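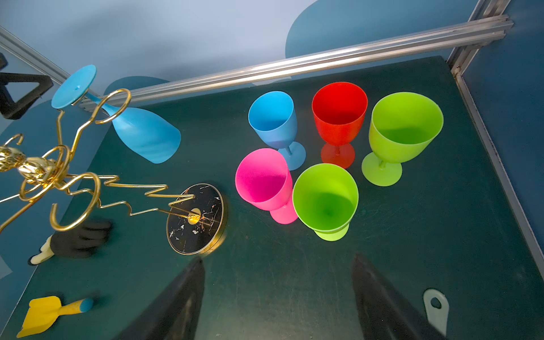 The stand with one flute up and the rest of the plastics waiting their turn.

I've wanted one of those tree-shaped glass holders for ages, mostly because my draining rack is rubbish and anything with a stem falls over in it and takes a mug down with it. So when I spotted the Clornwood one in gold I bought it that same evening, and I've been living with it for 7 weeks now, long enough to have opinions!

First thing, it's a proper looker. It's gold wire, bent into zigzaggy arms, and it stands on a round black marble base with white and gold veins running through it and a gold rim. There's a decorative knot up near the top where the wires twist together, and I go back and forth on that. My friend Jaime Abreu thinks it looks like a bow on a present. I think it looks like somebody got a bit carried away with the leftover wire, but I've grown fond of it.

You hang your glasses upside down by the foot, with the stem going through the ring. I tried it with my plastic picnic lot first (light blue, red, hot pink and a couple of lime green goblets, plus the champagne flutes) and I'm glad I did, as there's a knack to it. You want to bring the stem in from the side and then let the foot settle down onto the ring. If you just let go of it, the glass hangs at a slant. The light blue flute always does this on the top ring, bowl swinging out towards the middle of the table, and I've stopped fussing over it. It hasn't dropped yet.

The goblets are a different story. They're Olance ones and I love them, they've bounced off the patio more than once and the colours cheer me up no end, but the stems are short and the bowls are fat. The big lime green one is the worst. Once that's up you've lost half the room for its neighbour, so mine mostly end up standing on the table while the flutes get the good spots. If your glasses are all tall and slim you'll have a much easier time than me.

Three rings is also not very many! I knew that when I ordered it, it says so on the page, but I've got a family that doesn't rinse and reuse. Valter Carrilho next door has the Nonesel holder, the bigger one in black, and his takes everything after a barbecue with no trouble. His is ugly, though, and he knows it.

Washing it is easy enough. I wipe the wire with a soft cloth and dry the marble straight away. Water does run down the arms and collect by the gold rim if you hang things up dripping, so I give the glasses a good shake over the sink first. Don't use a scourer on the gold. I haven't, but I've had gold taps before and I learned that lesson the expensive way.

I did have one slip with real wine glasses, where I pulled the front one off too quickly and knocked it into the one behind. Just a clink, no damage, my own fault. I keep it to plastics when the kids are doing the drying.

Would I buy it again? Yes, for the flutes and for how it looks with the lights on in the evening. I'd give it four stars, and it'd be five if they made one with wider gaps for goblets. If anyone has managed to get fat bowls on all three rings at once, please tell me which order you put them on!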